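**Medicines corner: the new collection round in Otmont**

From June the pharmacy in Vundbridge will bring repeat medicines to Otmont and Staslow again. Many of you asked for this at the spring meeting, and I am glad to write that it is now agreed. The round was stopped when the old delivery van was sold, and since that time most people had to take the bus or ask a neighbour.

The van will stand in front of the Kettler hall in Otmont from 10 in the morning until noon, and after this it goes on to Staslow, where it waits next to the bus shelter. If the road over the hill is closed, it will come only to Otmont. In this case a notice will hang on the door of the hall by 9 o'clock.

To use the round you must be on the list. The form lies in the hall, on the small shelf under the library books, and also at the pharmacy counter. Please write your name and address in capital letters, and the name of your doctor's practice. Do not write your medicines on the form - the pharmacy has these already, and the form is passed through several hands. Whoever was on the list before has to fill in a new one, the old papers were not kept.

The cost is 30 pence for each bag, paid at the van in coins. The parish gives 1175 pounds for the first year and the pharmacy pays the driver. We had hoped that it would be free of charge, but for this we would have needed 3000 pounds, and the roof of the hall had to come first.
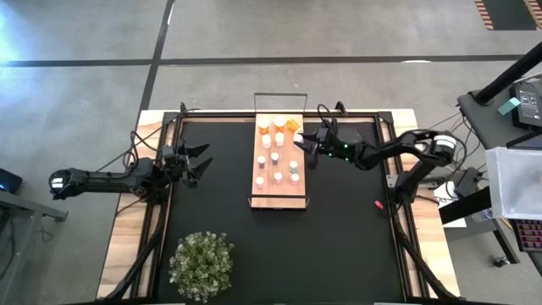 If somebody else collects for you, give them a short note with your signature. One note is enough for the whole year. The driver is not allowed to hand over a bag without it, also when he knows both of you well, so please do not be angry with him. Bags which are not collected go back to Vundbridge the same day and are kept there for 12 days.

A word about ordering. The pharmacy asks that you order one week before you need the medicine, and in the holiday months a little earlier. Please order only what you will use. At home many of us have a drawer where the old packets are lying, I have one too, and it is good to go through it once before you fill in the next order. Look at the date on each packet, and if you are not sure what something is for, put it on one side and ask.

Old medicines can be given back at the van. Tablets may stay in their strips, but take them out of the paper boxes and put the boxes in your own recycling. Syrups should be well closed and stand upright in a bag. Needles and other sharp things the driver cannot take - for these you need the yellow box, and the practice in Vundbridge will give you one if you ask at the desk.

Around the first weeks there may be some delay, the driver must still learn the houses in Staslow where he is asked to go to the door. Door delivery is only for those who cannot walk to the stop, and it is the practice which decides this.

Forms handed in at the hall before the end of May will be on the first list. Later ones are added when the pharmacy has entered them.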